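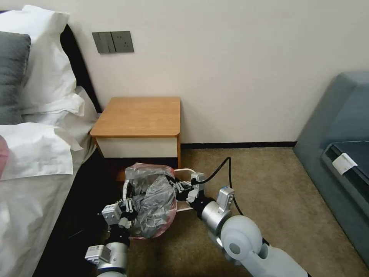 Tidying a bedside corner

Bedside tables fill up quickly. Most of it is rubbish: tissues, receipts, empty blister packs, dead batteries. Ten minutes once a week keeps it under control.

Take a carrier bag in with you and open it fully before you start. A crumpled bag sticks to itself and you end up using both hands on it every time you drop something in. Shake it out, fold the rim over once and stand it on the floor by the drawer.

Clear the top first, then the drawer, then the space underneath. Batteries go in a separate jar, never in the bag.

Wipe a wooden top with a damp cloth and dry it straight away. Water left along the edge will lift the finish. White drawer fronts show finger marks near the top, and a drop of washing-up liquid on the cloth takes them off.

Dust wall switches and sockets with a dry cloth only.

Check the gap between the bed and the table. Ours is narrow, and I found 2 socks and a phone lead down there in May. A wooden spoon with a duster tied round it reaches the back.

Make the bed last. Pull the duvet straight from the foot end and shake the pillows outside the room if you can, or the dust lands on the table you have just wiped.

Updated 9/21/22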